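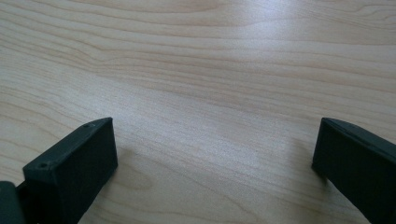
Home & Garden > Kitchens and Dining

Table finish, oil or leave it??

girkdale_jo
Morning all. Moving to Girkdale in March, smaller kitchen, and want a pale table like my sister's. She says never oil it, mum says oil twice a year. Who's right? Got 2 kids and a lot of spilt squash so it'll get hammered.

Dénes Dobos
Depends what's on it allready. If it's lacquered the oil just sits there going sticky. Drip of water on a corner, if it beads leave it alone.

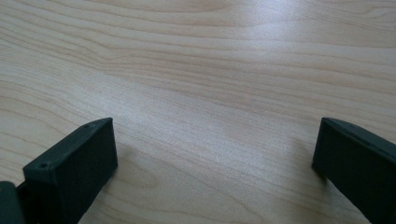

Also don't buy new. Mine was second hand from Vulldale market, 34 quid, Sunday morning, get there early.

skestier_pete
Disagree. Oil everything. Did mine with Bíró oil, lovely.

Dénes Dobos
On lacquer? No. You'll be wiping it off for weeks.

skestier_pete
Worked for me.
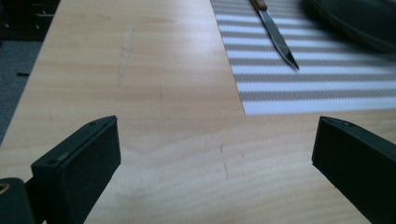 pale top, wavy grain, bit of shine

girkdale_jo
Ok not arguing with either of you lol. What about hot pans? Sister just uses mats.

marrow1731
Mats are useless for a pan straight off the hob. Get a cork trivet, mine's lasted 20 years.

Dénes Dobos
A thick mat is fine for plates. Trivet for pans yes, agree there.

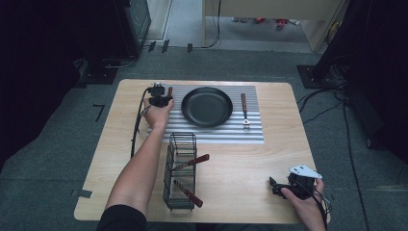 frying pan and fork on the stripy mat

girkdale_jo
Trivet it is then. Will do teh water test when I find a table. Any other markets near Skestier?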